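当サイトではサービス向上のためCookieを使用しています。閲覧を続けることで、Cookieの使用に同意したものとみなします。[同意する] [設定を変更]

Runoma技術ニュースレター 7月号
双腕セルのグリッパ比較:薄物衣類の把持と展開
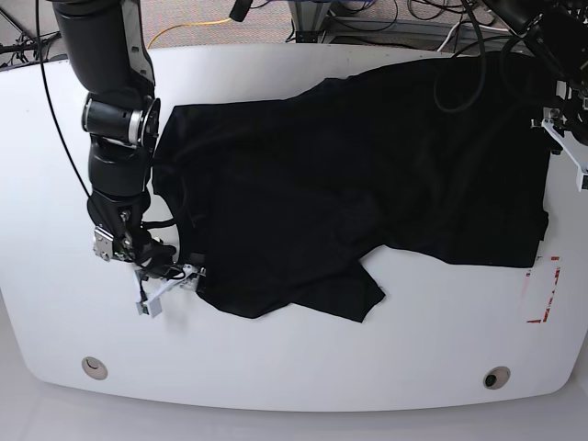 黒Tシャツを用いた把持試験。左右のアームに白色の指を装着した状態。

衣類ハンドリング班では、双腕セルで使う指先の選定を進めている。今月は、Tシャツの端をつかんで持ち上げ、広げ直す動作について、三種類の指と二種類の制御設定を比較した。担当は星野康平(Kohei Hoshino)とNidia Muñoz、制御側の調整はEusebio Agudeloが受け持った。

■対象と条件
試験片は綿の黒いTシャツで、プリントのないものに統一した。黒の無地を選んだのは、カメラ側の条件が最も厳しいためである。しわの陰影が出にくく、袖と裾の境界も輪郭だけで判断することになる。白い天板との対比は十分に取れるので、外形の抽出は安定するが、布が重なった部分の内側は深度情報に頼るしかない。

初期姿勢は、一度丸めてから天板に落とし、手で軽くならしたものとした。きれいに伸ばした状態から始めると、どの指でも成績が揃ってしまい比較にならない。端が折れ込んだり、袖が本体の外へ垂れたりした配置も除外せずに使っている。

試行数は、指と制御設定の組み合わせ六通りにつき400回、計2400回を予定していた。指の交換後に実施した再測定と予備試行を含め、記録した把持動作は3878回になった。以下の成績は予定分のみで集計している。

■比較した指
A:Gutus製の平行指。樹脂フレームで、先端に柔らかいパッドを貼る構造。
B:Henao製の薄型指。先端を斜めに削いであり、布の下へ滑り込ませる使い方を想定している。
C:社内製作品。Aのフレームを流用し、先端だけを細くしたもの。

開閉ストロークは三種とも同じ値に制限した。把持力の上限も共通である。Bはより大きく開けるが、隣の布を巻き込む事例が予備試行で多かったため、条件を揃える側に倒した。

■制御設定
設定1は位置制御のみで、天板高さを基準に指先を下ろし、所定の位置で閉じる。設定2は接触検出を加えたもので、手首の力覚値がしきい値を超えた時点で下降を止め、そこから少し引き上げて閉じる。コントローラはいずれもHementで、アームの動作速度は変えていない。

■結果
布の端を一枚だけつかめたものを成功とした。二枚以上を同時につかんだ場合は、持ち上げができても失敗に数えている。

設定1では、Bの成績が最もよかった。先端が薄いぶん、高さの誤差があっても布と天板の間に入りやすい。Aは端が平らに寝ている場合に空振りが目立ち、パッドの面で布を押しながら閉じるため、つまむ前に布が前方へ逃げる。CはAより空振りが少ないものの、先端の剛性が足りず、閉じたときに左右の指がわずかにずれた。

設定2に切り替えると順位が変わった。Aの空振りは大幅に減り、Bとの差はほとんどなくなった。接触してから引き上げる動作によって、パッドの摩擦で布に小さな山ができ、それをつまむ形になる。一方、Bは設定2でもほぼ同じ成績で、接触検出の恩恵が小さい。さらに、先端が天板に当たる際の反力が立ち上がりにくく、検出が遅れる事例があった。しきい値を下げれば改善するが、今度は下降中のケーブルの揺れを接触と誤判定する。

二枚つかみは、Bで最も多い。折り返した裾の下まで入り込むためで、利点の裏返しといえる。展開動作まで含めて考えると、空振りは再試行で済むのに対し、二枚つかみは気づかずに次の工程へ進むことがあり、影響が大きい。Muñozは評価表でこの二つの失敗に別の重みを付けるよう提案しており、次回から採用する。

■ケーブルの取り回し
指の比較とは別に、配線の問題がいくつか出た。手首まわりで束ねたケーブルの余長が大きいと、腕を低い姿勢にしたときに輪の部分が布に触れる。布をつかむ前に触れるだけなら位置が少しずれる程度で済むが、持ち上げ中に触れると広げた面が崩れる。余長を切り詰めると、今度は手首を回したときに突っ張る。

星野は、固定点を手首の側面から前腕側へ移す案を試している。予備の600回では突っ張りによる停止は起きていないが、左右で余長の条件が異なるため、まだ結論は出せない。右腕は上方からまっすぐ下ろす姿勢が多く、左腕は布の奥側へ回り込む姿勢が多い。同じ長さで揃える方針自体を見直す必要がある。

■カメラについて
上方のカメラでは、露出を上げると天板が飽和し、下げると黒い布の内部が潰れる。今回は露出を二段階で交互に撮影し、外形は短い側、しわの推定は長い側の画像から取った。処理周期は落ちるが、把持点を決めるのは動作開始前の一度だけなので、実用上の支障はなかった。把持中の追従に使うには遅い。

Wanda Ridgewayからは、斜め方向の照明を一灯足せば露出の切り替えは不要になるのではないかとの指摘があった。布の折れ目にはわずかな光沢が出るため、見込みはある。ただし、指の影が把持点に重なる向きを避ける必要があり、灯具の位置は左右の腕の可動範囲と合わせて決める。

■当面の構成
標準構成はAと設定2の組み合わせとする。パッドの摩耗については、2000回の開閉ごとに摩擦を測り、交換周期を決める。Bは薄手の化繊を扱う試験用に残す。Cは先端の肉厚を増した改訂版を製作中で、図面はJayson Villanuevaが管理している。改訂版を試したい班は、希望する取付寸法を添えて連絡されたい。

次号では、同じ構成で長袖シャツを扱った結果と、固定点を移した配線の続報を掲載する。

本ニュースレターの配信停止・送付先の変更は、各号末尾の登録情報ページから手続きできます。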